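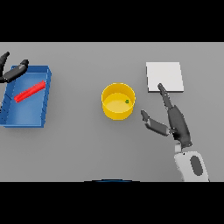

Week 7 -- Sorting, labels and what we think they do

Notes for the Friday group. Akosua Mahama wrote the first draft of these and I have cut them back, so complaints go to me (M.-A. Agyeman).

Reading: the Bloxham chapter on household recycling, plus the two short pieces in the course folder. Skim the second one. It repeats itself.

1. The claim

Colour coding is supposed to make people sort things properly. Give each kind of waste its own colour, the story goes, and mistakes drop. You will find this in council brochures, office manuals and a good many textbooks, usually with no source. When there is a source, follow it back. Often you end up at another brochure.

I'm not saying the claim is false. I'm saying most people who repeat it have never checked.

2. The Stotow trial

This is the case everyone cites. Two apartment buildings, two bin systems: one with coloured lids, one with plain lids and printed words. The coloured building had cleaner recycling by June, and the report treats the matter as settled.

Look at what else was different. The coloured building got new bins, and the plain one kept its old ones. Residents in the first were visited at home and given a leaflet. The bins were also moved closer to the lifts. Any of these could produce the result without colour doing a thing. The report mentions the move in a footnote and then forgets it.

There is also the question of who did the weighing. Flernari supplied the lids and paid for the audit. That doesn't make the numbers wrong, but I'd want to see the raw sheets, and they weren't published.

3. The Nuseleck survey

Almost 100 households were asked whether colours "helped them sort". Most said yes. What does that tell us? That people like colours, or like agreeing with a person holding a clipboard. Not one bag was opened. Reported behaviour and observed behaviour are different things -- see the notes from the week on diaries -- and with rubbish the gap tends to flatter the person answering.

Note also that the question has no neutral form. "Did the colours help, hinder or make no difference?" would have been a start.

4. What a better test would need

Same bins, same spots, same leaflet, with only the lid colour changed. Buildings picked by lot. Bags opened and weighed by people who don't know which building they came from. A long enough run that the novelty wears off. And some thought for residents who can't tell certain colours apart, who are missing from both studies.

It would cost more and the answer might be dull. Budget holders don't enjoy dull answers.

5. For discussion

Which of the faults in the Stotow report would worry you most, and why?

Could the survey be saved by changing the wording, or is asking people the wrong method altogether?

Find a colour-coding rule in your own workplace or residence. Who decided on it, and on what evidence?

Bring your rule in writing, half a page at most. Akosua will collect them at the door.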